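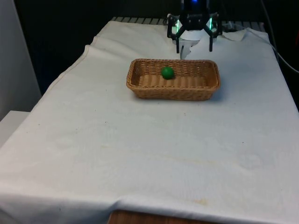

Perla Ochoa wrote to us, after reading the first draft, that a buyer of a kit like Nuster does not want to know how good the arm is, but how many hours pass before the arm does the first useful thing in the buyer's own room. We think this remark is right and we have arranged the present section according to it. The question of accuracy is treated only after the questions of installation and of daily use.

The Nuster kit is sold by Berchtold as an addition to an arm and gripper which the customer already has. It contains a fixed camera with its stand, a small camera for the wrist, the recording program and access to a training service for one year. The arm is not included. In our laboratory at Cilldale the kit was installed by Omprakash Rawat with the printed guide only, and we did not call the support line during this phase. The mechanical part was finished before lunch. The calibration of the fixed camera took the rest of the day, mostly because the guide shows the calibration board in one orientation and the program expects the other one. Berchtold has informed us that the guide will be corrected in June.

As test task we selected the transfer of a small ball between the table and a shallow wicker basket, in both directions. The task is simple for a person. For the kit it has two difficulties: the ball may roll, and the woven rim is not very different in brightness from its own shadow on the cloth. The table was covered with a white cloth. We did not iron or replace it between sessions, so that creases and stains stayed part of the input, as they would in an ordinary workshop.

The vendor recommends both cameras to be used together. We repeated the training with the fixed camera alone, in order to see what the wrist camera contributes for its price. Its main advantage is at the rim. Figure 3 shows the kind of view on which the program must decide if the fingers are free of the weave or will press on it.
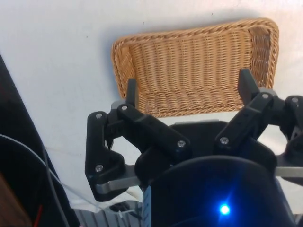
**Figure 3.** Wrist camera view with the gripper open at the near rim of the basket.

In total we recorded 3,722 attempts, and of these 222 were excluded by the automatic check of the Nuster program. Damián Zepeda inspected all excluded recordings by hand. Most of them had a real defect, usually a missing part in the wrist video. However, a part of them seemed complete to us, and the program gives no reason for the exclusion. It would help the user very much if a short message were stored with each rejected file.

The training service accepts at most 2,000 recordings in one upload. This limit is mentioned in the contract but not in the program, and our first upload was stopped without a clear warning. After we divided the material into two parts, the upload worked normally. We note also that the order of the parts has to be entered manually, and a mistake in this place can not be corrected later without starting the job again.

With both cameras, the trained controller reached the basket reliably, and the remaining errors were concentrated in the last phase, when the ball is close to the rim. Stelios Andreadis proposed to let the arm wait for a moment with the ball above the far rim before the release is allowed. We implemented this pause in the task script, where it needs only one line. It makes each cycle slower, but the operators preferred it, as they had time to reach the stop button. Without the wrist camera the same pause was of little use, because the fingers often hide the ball from the fixed view.
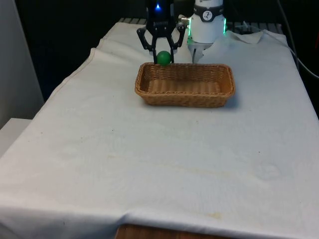
### 4.3 Comparison with the Netton service

Netton offers a similar training service, but does not sell cameras. We could therefore send to it the same recordings, after a conversion of the file format written by Baltazar Pacheco. The conversion keeps both video streams and the gripper state; the exclusion marks of Nuster are lost, so we removed the excluded attempts beforehand. Netton returned the trained controller later than Nuster did, and its report is easier to read. The report lists the recordings which had the smallest influence on the training, and we used this list to plan the next session.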